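Calden Rooms – shared table check, with my comments
Area: the covered table inside the folding screen, Grirkent side
Checked: 6 Apr 2026
Last check: February
Points on the sheet: 11

I do this with a mug of tea and a damp cloth, so please forgive the state of my handwriting on the paper copy. I've typed it all up properly here, comments and all, and added a few bits to the February wording where I thought it was a bit stiff. Mark each line OK, FIX or WATCH. If you're not sure, put WATCH and write something next to it, even one word. I would much sooner read "wobbly?" than nothing at all.

1. Table stands firm and doesn't rock
OK. I leaned on all the corners with both hands and it stayed put. In February I'd written that it shifted a little when pushed from the front, and the new pads seem to have sorted that out. Well worth the money!

2. Cover flat, no lifted edges or loose threads
OK. Run your palm along the rounded corners, that's where it'll start to go. The soft carpety stuff is lovely for keeping things from sliding about, but it drinks up spills like nobody's business and I'm told you can't get a replacement in the same blue.

3. Screen upright, hinges sound, panels not bowed
WATCH. The posts are fine. One hinge is stiff and I had to coax it. The gap between the back of the screen and the wall should be 38 cm, and I got the tape out and it is. Please don't hang coats on the woven panels – they're not made for it, and a wet anorak once brought the whole lot down on a tray of biscuits.

4. Cups upright or put away
FIX. I do go on about this one. A paper cup on its side is either empty, in which case bin it, or it wasn't empty, in which case see point 2. There was one lying down at the left-hand end and another standing in front of the bowl, and I couldn't have told you which was clean. 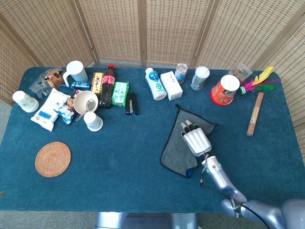

How often should the shared table be checked?
A full check every two months is enough, with a quick look at drinks and open food at the end of each day.

5. Drinks closed and standing on their base
WATCH. The cola is the one that worries me. The cap was on when I tried it (tight, good), but the bottle had been left at a slant up against its neighbours and I don't like that at all. Fizzy drinks go flat on their bottoms at the back, please. If there isn't space at the back, there's too much on the table.

6. Open food clipped or in something with a lid
OK, mostly. Snack bags are allowed, and I'm not going to be the person who takes them away. Anything opened needs a clip, though, and the clips live in the Pal tin on the shelf. I found two clips in the tin and none on the table, so draw your own conclusions. Powders want particular care. Milk powder on a carpet cover is a misery, it gets down into the pile and then someone wipes it with a wet cloth and you've made paste. Dry brush first, always.

Dates on packets: I turned everything over and read what I could. Nothing had gone off. One was near enough that I've put a dot on it with a marker, and if you fancy it, do help yourself.

7. Crockery whole, cutlery not sticking out
FIX. No chips on the mug or the bowl, I ran a thumb round both rims. The spoon is another matter. It had been left in the bowl with its handle poking out, and sooner or later a sleeve is going to catch it and there goes the bowl as well. Spoons go in the drawer when you've finished. I know I said this in February too.

8. Stapler closed and kept away from food
FIX. It was right next to the wipes, in among the eating things, and I have never understood how it gets there. Staples and snacks should not share a tabletop! Open the stapler, check for a jammed one, close it again, and carry it back to the desk. I did find a loose staple in the cover, by feel, which is the worst way to find one. Use the little magnet if you've got it handy.

9. Bottles and jars at the back labelled, lids tight
OK. Labels all readable from where I was sitting. I tightened the lid on the plastic jar by half a turn. The white bottle next to the little box keeps being laid on its side and I've left it there for now, with a WATCH in pencil, as it's closed tight and I'm tired of standing it up. The small white box has such faint printing that I had to take it to the window, so could whoever brought it write what's inside on the top in pen?

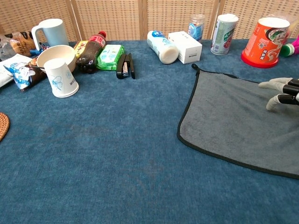
Back row against the screen, big orange-red tub at the right-hand end.

Spacing is much better along there than on the left. You can get a hand between things, and you can see the cover, so you'd spot a spill straight away. I'd like the left-hand end to look more like it. At the moment that side is so crowded that picking up one thing means nudging three others, and that's how drinks go over.

10. Tall and heavy things placed safely
OK. The big tub can stay where it is, in the far corner, as long as it isn't stacked on. I gave it a push and it was steady. The white can with the green and red printing is fine too. If anyone makes noodles, the kettle stays on the worktop and the hot water gets poured over there. Never at this table. I'm quite firm on that one and I won't be talked round.

11. Wipes and cloth within reach
OK. Wipes were there and the packet was properly stuck down, so they hadn't dried out (a first, I think). The spare cloth is on its hook. We're down to our last bottle of Grasar spray, and I've added it to the shopping list along with more clips.

Still to do before the next check
Thin out the left-hand end – take home what's yours, please
Spoon to drawer, stapler to desk
Paper cups: bin the used ones, put the clean ones in their sleeve
Drop of oil on the stiff hinge
Pen label for the small white box
Order spray and clips

I've left the paper sheet in the plastic wallet on the inside of the cupboard door. If you put one of these right, cross it off there and put your initials by it. The pen on the string has run out again, so bring your own.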